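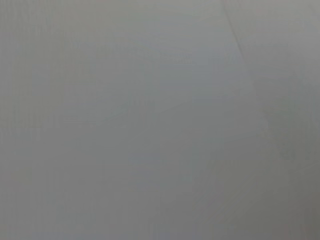
Re: [jidar-users] 테시츠 공개 시연일 다녀오신 분 계신가요

보낸 사람: Lev Pasichnyk
날짜: 2020년 7월 6일

> 안녕하세요. 지난주 테시츠 공개 시연에 가려다가 회사 일정에 밀려 못 갔습니다.
> 다녀오신 분 계시면 후기 좀 부탁드려도 될까요. 특히 궁금한 건
> 1) Jidar가 1월 시연 때보다 빨라졌는지
> 2) 손목 카메라만으로 접근한다는 게 정말인지
> 3) 우리 쪽 상자에도 쓸 만한지
> 입니다. 주차는 되는지도요. 다음에는 꼭 가 보려고요.

다녀왔습니다. 답을 아무도 안 다시길래 제가 씁니다. 주차부터 말씀드리면 됩니다. 다만 정문 쪽은 납품 차량 전용이라 건물을 한 바퀴 돌아 어빈빌(Irnville) 방향 후문으로 들어가야 하고, 안내판은 정문에만 있습니다.

행사는 열 시 시작이라고 했는데 열 시에는 인사말이 시작됐고, 팔이 움직인 건 열한 시가 다 되어서입니다. 인사말에서 건진 숫자는 하나입니다. 지난 분기 내부 시험에서 집기를 2727회 돌렸다고 합니다. 몇 번 성공했느냐는 질문이 바로 나왔고, 발표하신 분은 좋은 질문이라고 하시더니 다음 슬라이드로 넘어가셨습니다. 쉬는 시간에 따로 붙잡고 물어보니 상자 종류별로 나눠서 집계 중이라 합계를 말하기가 애매하다고 하더군요. 자료가 정리되면 보내 준다니 메일 주소를 적어 두고 왔습니다. 오면 여기에 올리겠습니다.

1번 질문. 빨라지긴 했습니다. 1월에는 팔이 한 번 뻗고 나서 한참 생각에 잠기는 바람에 뒷줄에서 커피를 가지러 가는 분들이 있었는데, 이번에는 커피를 들고 돌아올 시간까지는 없습니다. 접근 구간의 속도 제한을 풀었다고 합니다. 대신 마지막 구간은 여전히 아주 조심스러워서, 물건 코앞까지 씩씩하게 가 놓고 거기서부터 문지방 앞의 고양이처럼 굽니다.

2번은 절반만 맞습니다. 대략적인 위치는 천장 쪽 센서로 잡고, 마지막에만 손목 카메라로 넘깁니다. 홍보물에는 앞의 절반이 빠져 있습니다. 손목 카메라 화면은 옆 모니터에 띄워 줬는데, 이 시연에서 제일 많은 사람이 서서 본 모니터이자 제일 볼 게 없는 모니터였습니다. 너무 가까이 붙으면 초점이 안 맞아서 온통 회색입니다. 다들 팔짱을 끼고 회색을 진지하게 들여다보는데, 저도 그 틈에서 고개를 몇 번 끄덕였습니다.
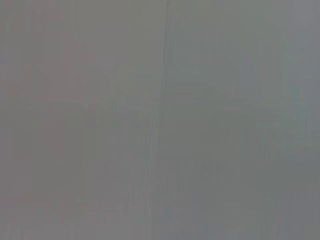
그래서 제가 물어본 게, 저렇게 초점이 나간 구간에서는 대체 무엇을 보고 움직이느냐는 거였습니다. 담당 엔지니어 말로는 그 거리에서는 영상의 가중치를 거의 0으로 떨어뜨리고 손목 힘 센서와 직전에 추정한 자세로 밀고 간답니다. 눈 감고 가는 셈이냐고 했더니 "눈은 뜨고 있는데 안 믿는 것"이라고 하셨습니다. 초점 거리가 더 짧은 렌즈로 바꿀 계획이 있는지도 물었는데, 그러면 멀리서 잡는 성능이 떨어져서 고민 중이라고 합니다. 우리도 작년에 똑같은 고민을 하다가 회의만 네 번 하고 그대로 쓰고 있으니 할 말은 없습니다.

3번. 우리 상자에 쓸 만하냐면, 저는 아직 모르겠습니다. 시연용 부품은 448번과 429번 두 가지였고 둘 다 반듯하고 가벼운 물건입니다. 우리 창고에서 제일 속을 썩이는 1122번처럼 한쪽이 처지는 건 목록에 없었습니다. 혹시나 해서 하나 가방에 넣어 갔는데, 외부 부품은 안전 절차상 당일에 올릴 수 없다고 정중하게 거절당했습니다. 그대로 들고 왔습니다. 무겁습니다.

오후에는 Thorlacius 쪽에서 만든 작업 스케줄러 발표가 있었습니다. 저는 앞의 이십 분만 들어서 평가는 못 하겠고, 로그 형식이 바뀌어서 지금 쓰는 파서가 깨진다는 것만 적어 왔습니다. 날짜 필드가 맨 앞에서 세 번째로 옮겨졌습니다. 이유는 발표에 없었습니다. 끝까지 들으신 분이 계시면 보충해 주세요.

점심은 샌드위치였고 채식 쪽이 먼저 떨어졌습니다.

다음 시연 날짜는 아직 미정인데, 사전 신청하면 외부 부품도 받아 준다고 합니다. 신청서에 무게와 치수, 재질을 적는 칸이 있고 도면도 첨부해야 합니다. 1122번 최신 도면 갖고 계신 분은 이 메일에 답장으로 보내 주세요. 공유 폴더에 있는 건 구멍 위치가 틀립니다.

Lev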